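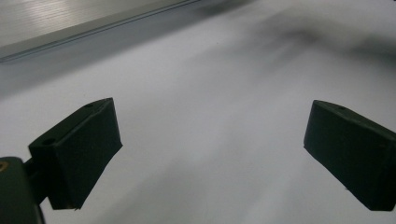 As duas garras abertas sobre a bancada branca, com a calha metálica ao fundo.

Faz hoje 52 dias que a automação entrou no nosso setor na Josberg e ainda chego de manhã com vontade de ir logo para a bancada! Trabalho na montagem há anos e nunca tinha ensinado nada a uma máquina. Agora passo parte do turno com a garra na mão, a repetir os gestos que sempre fiz (pegar, virar, pousar), e à tarde o braço tenta fazer o mesmo sozinho.

A Latifa Gaber, que estava na embalagem, mudou-se para a nossa linha e agora revê comigo as tentativas do braço. Na quinta ele acertou 34 encaixes em 70. Parece pouco? Na primeira semana acertou 2, e nós batemos palmas na mesma.

O que mudou mais foi a conversa. Antes cada um tinha o seu jeito e pronto, agora discutimos em que ângulo se pega numa peça, e o Othmane, do turno da noite, deixa-nos bilhetes com truques que eu desconhecia. Claro que há dúvidas, sobretudo quanto aos horários, e a chefia ainda nos deve uma resposta. Mas os meus pulsos agradecem, isso garanto.

Segunda-feira começamos com as peças pequenas. Depois conto como correu!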